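Losum Opens Its Side-by-Side Gripper Trials to Outside Teams

27th March

DILTIMWOOD – Losum is happy to share that its hand-held gripper trials, which have been running quietly in our Diltimwood workshop all winter, will open to outside teams in April. We have had so many kind letters and calls about this work that it feels good to finally say yes to the people who wanted to come and try it for themselves!

The idea behind the trials is a simple one, even if getting it to run smoothly took us longer than we had hoped. A person takes a gripper in each hand and works through a set of everyday household jobs at a table, the sort of thing most of us do at home without a second thought. The same jobs are then repeated with a different pair of fingers, or a different camera position, or a different controller, and the results are laid next to each other so that everyone can see what changed.

So far we have compared 3 finger designs over 233 sessions, with 12 people of very different hand sizes taking part (we were especially glad of the smaller hands, which taught us a great deal about where a grip ought to sit).
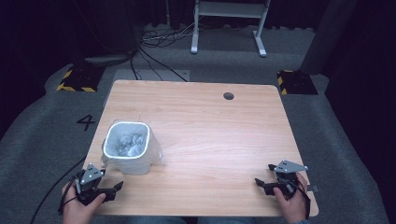 Soft and crinkly things have given us the most to talk about. A mug or a wooden block is fairly forgiving, and all of the designs did well with those. Thin plastic, on the other hand, slides, folds over on itself and clings to whatever it touches, and it was in these jobs that the longer Stutitz fingers pulled ahead of the others. The Georgiev fingers, which are shorter and stiffer, were the favorite for small, hard objects, and several of our testers said they would happily use them all day long.

Comfort turned out to matter as much as grip. After over 8 hours of wear spread across a week, our testers began asking for a lighter cable and a softer strap, and both changes are now being made to the set that visiting teams will use.

Teams who join in April will have the use of a table, a matched pair of grippers and a full set of Stutitz and Georgiev fingers, along with help from our workshop staff in getting everything adjusted. They are also very welcome to bring fingers of their own and add them to the comparison. Results will be shared with every team that takes part, including the jobs that went badly.

Requests for a place can be sent to the Losum workshop office in Diltimwood.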